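4.2 What people keep at home, and for how long

We had expected the interviews to be mostly about money, and so the opening questions of our guide were mostly about money. By the third household we had quietly moved those questions to the end. What people wanted to talk about was taste, and after taste, their mothers' kitchens, and after that (often over a second glass of tea) the particular small habits by which a family decides whether water is fit to drink. We are grateful to everyone who put up with our slow note-taking while the tea got cold.

Of the 2337 survey forms that came back in usable shape, we drew 33 households for longer visits, spread over the 7 districts described in Section 3. The visits began in September, when the heat was easing and families were home in the late afternoon. Hanane Mahrous carried out most of them, and the wording of the themes below owes a great deal to her notes, which run to nearly 100 pages and are a pleasure to read.

The strongest theme was what we came to call "resting" the water. Tap water was drawn in the morning, left standing in an open pitcher, and only poured for drinking after the midday meal. Several older residents told us this lets the smell go out of it. One grandmother in the Kamel district kept two pitchers going, one resting and one ready, and would not hear of anybody mixing them up. Younger people in the same homes often knew the rule by heart and skipped it, reaching for bottled water when they were in a hurry or had guests.

Bottled water, then, was seldom a full replacement for the tap. It filled gaps in the day — the walk to school, the bus, the hours at a desk — and it came with its own rules. A bottle opened outside the house was treated as personal, and even brothers and sisters asked before drinking from it. A bottle opened at the family table belonged to everyone. We found this distinction in nearly every district, and nobody we spoke with could remember being taught it.

Refilling was common, and opinions about it were warm on both sides. Some families refilled a bottle until the cap would no longer close well; others threw it out the same day and were a little shocked that anyone would do otherwise. Nawal Kabbaj, who coded the transcripts, kept "refills" and "would refill if nobody saw" as separate answers, and we think she was right to do so. The bottles people kept were of the light, clear, screw-cap sort shown in Figure 6. 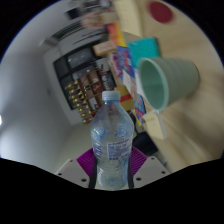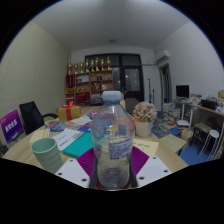

Figure 6. Clear plastic water bottle with a pale blue screw cap, two views.

4.3 Talking about taste

Taste turned out to be harder to pin down than storage. People used words like "heavy," "sweet," and "tired" for water, and they used them with confidence, but two neighbors could mean quite different things by the same word. We therefore asked each person to name a water they had loved as a child and to compare everything else with that. The answers were generous and often long, and we have left them as close to the speakers' own words as our translation allows.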